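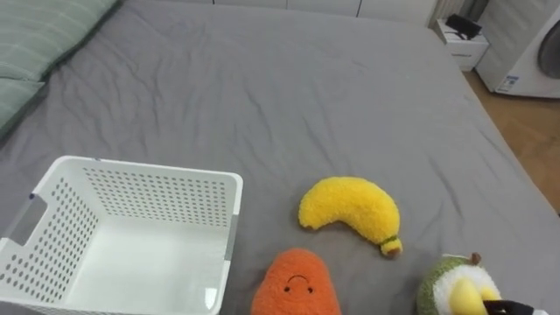 Gray sheet on, white basket waiting.

June 4, 2018

Woke before the alarm again and lay there listening to the rain on the gutters, thinking about the garden at Niridard and whether the beans would stand up to it. I put in nearly 200 onion sets back in the spring, far too many for one household, and now I fuss over every one!
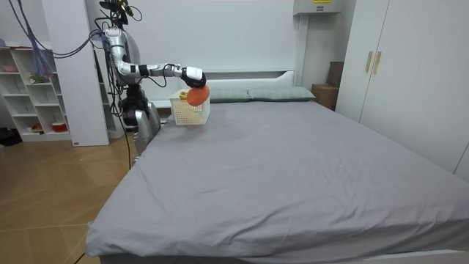 The tomatoes are behind, I'm sorry to say. Obi (the old wheelbarrow, bless it) has a flat tire, so the compost is still sitting by the gate. I keep wanting color out there, something as cheerful as the orange thing over the white basket on the bed, but the marigolds are only in bud. Maybe by the end of June.
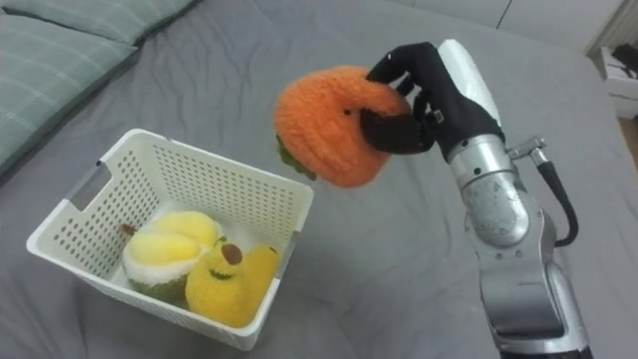 Orange and yellow, my favorite pair.

Soup for supper, then seed catalogs until my eyes gave out. Must call about the tire tomorrow.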